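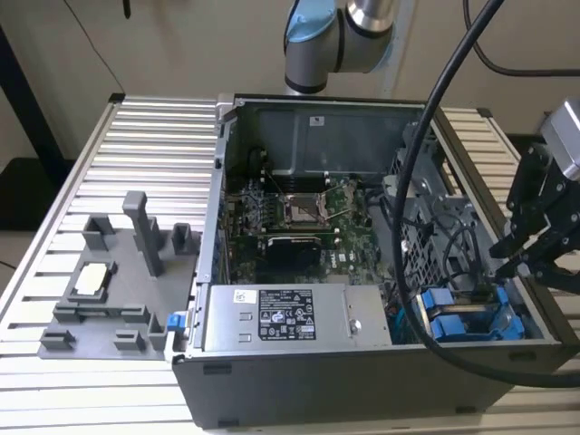
Cell 2, tower on its side, processor in the fixture, CPU socket empty.

Ticket 404
Queue: Refurb line / automation
Opened by: Lizeth Echeverri
Status: Open, waiting on parts

Hi all, me again! I know 404 is a funny number to land on for a ticket, Dinesh R. already made the joke, so please don't.

Short version: Cell 2 keeps stopping before it places the processor. It gets to the approach position over the socket, sits there, and throws "seat check timeout" on the Plokix screen. Then the light goes amber and I have to walk over from the wipe bench and clear it. I did that 6 times before lunch on Thursday, which is more walking than I did when we put these in by hand (kidding, mostly).

What I tried before writing this:

Restarted the job from the top. Same stop.
Pushed the fixture plate back against its stop and re-ran the home routine. Got two good ones, then the same stop.
Swapped to a different tower off the Markport pallet. Same stop.
Slowed the approach to 10 percent. It still stopped, just later, and Kyung-tae asked if the thing had fallen asleep.

Update, same afternoon. Kyung-tae Hwang came over from Cell 1 and we stood there watching it for a good while. His theory is the retention lever. When one of us opens a socket by hand we flip that lever all the way back without thinking about it, and if it's sitting a little low the check sees something where it expects clear space. I always did it by feel. I never had to tell anybody how far back is far enough, and now there has to be a number for it.

Dinesh Kotian says cables could do it too. On these big towers the drive cables flop wherever they like once the side is off, and the arm doesn't nudge them over with a pinky the way I would. 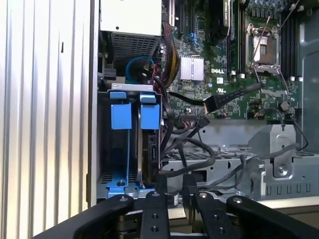
So we've started a prep step, and this is the part I want somebody above me to read. Before a tower goes into the cell, a person now opens the side, looks at where the cables are hanging, tucks what needs tucking and checks the lever. It's not in the Hullden work instruction anywhere. On the sheet it says "load unit, press start." That's a real job being done by real people and it's not on the clock as anything! When Iason Petridis plans the shift he counts loading as nothing, and then wonders why the wipe bench is behind.

I'm not complaining about the cell, by the way. My wrists are a lot happier than they were last August, and I like that I'm learning the Plokix side of it (I can edit a waypoint now, ask me about it). I'd just like the prep written down, and I'd like whoever does it to get a turn on the cell as well, so it's not the same person tucking cables all day.

Reply from Dinesh Kotian: Raised the seat check timeout to 1000 ms on Cell 2 only. Please don't touch it on Cell 1. If it still trips, write down which way the lever was sitting. Tiwari is sending a new fixture insert and I'd like to see that in before we change anything else.

Me again. Ran the rest of the shift with the longer timeout. Fewer stops, still some. Lever notes are on the clipboard hanging off the Cell 2 cart. Iason, can you and I sit down about the prep step before next week's schedule goes up? Leaving this open until the insert gets here.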